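Home | Fiction | Essays | Back Issues | Submissions | Contact

March
By Ruth Correa

Print this page | E-mail this story

THE LINEN RULES

Residents of Maris House were reminded each March that bedding was to be returned rolled. The notice hung beside the linen room door, signed by the Office of Domestic Services, and its wording had not changed since the building was acquired from the Valentini family. Folded items would be refused. Items left on the floor would be regarded as abandoned.

Mojtaba Abbasi had been appointed to the linen room in the winter. His duties were set out on a single sheet. He was to receive each article at the table, inspect it, roll it, and enter it in the register under the proper number. The register stood at 3,128 when he took it over. The office allowed 30 minutes for each floor, and he seldom needed them.

On the last evening of the return period, one number remained open. It was 129, a quilted cover, white, issued to a resident named Mrs. Cerner, who had moved out in the autumn. The office had written to her twice. The second letter stated that the cost of replacement would be deducted from her deposit.

At ten minutes to six, a woman in a raincoat came to the counter and put down a paper bag.

"My mother would not have wanted it to be outstanding," she said.

Mr. Abbasi took out the cover and laid it flat. It had been mended along one side in small, even stitches, with thread a little whiter than the cloth. The rules provided for stains, burns, and tears. They made no provision for repairs.

"Is it acceptable?" the woman asked.

"It will be entered," he said.

He smoothed it from the center, turned in the mended side, and began to roll. She watched his hands for a moment and then, without asking permission, took hold of the other end. They worked toward the middle of the table and had to stop and begin again, because each had been rolling in a different direction. The bell in the hall rang for six. He did not lock the door until she had read the entry and initialed it. 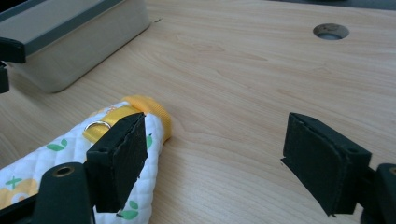
Jevmont wrote that quilted covers never stay rolled for long in any case, and that a loose roll tied once with cotton tape had served well through years of boarding-house laundry, mended sides included.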